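The Walance Outlook

Raíssa Holanda had written the same sentence so many times that her fingers knew it without her: "The market is expected to witness steady growth over the forecast period." She had written it about pallet wrap, about hearing aid batteries, about the paint they put on the undersides of ships. Tonight it was going to be cold-storage door seals, and the report was due at Conumitz in the morning, all 300 pages of it, and she was still missing the number that went on the cover.

"Just take last year's and add a bit," said Jailson Mendonça, who had the desk by the radiator and had been adding a bit for longer than she'd been alive, or so he liked to tell the new people. He was a kind man, and he had brought her a slice of his sister's corn cake wrapped in a napkin, so she didn't say what she thought of that.

The trouble was Walance. Every company in the seal business had answered her letters, even Vorkell, who never answered anything, and she had their sales lined up in a nice long column. But Walance was a little town up the coast with one factory in it, and the factory belonged to an old man called Rezende who didn't care for email and hung up on surveys. Without him the column was only a column, and she couldn't make it add up to a market.
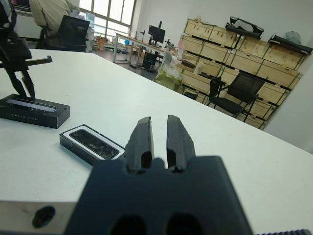 So she called him one more time, a little after seven, meaning to let it ring twice and give up with a clear conscience. He picked up at once. There was a radio going behind him, and somebody washing dishes.

"You're the girl with the questions," he said.

"I've only got 2 left," said Raíssa, reading straight off her form, and she felt her face go warm.

He laughed at that – a dry, friendly sort of laugh – and told her to go ahead. He gave her his sales for the year without any fuss at all, and then he went on to tell her about his first customer, a fishmonger who had paid him in sardines, and how his wife had made him eat every one. Raíssa put her pen down after a while and just listened, picking at the corn cake.

"And the next five years?" she asked, when he finally stopped for breath. "What do you expect?"

"Oh, I'm selling up in April," said Rezende. "Didn't I say? I'll be fishing."

She looked at the chart on her screen, with its blue line climbing so politely to the right. Jailson was already putting on his coat.

"Did you get it?" he asked.

"Some of it," she said, and pulled the keyboard toward her.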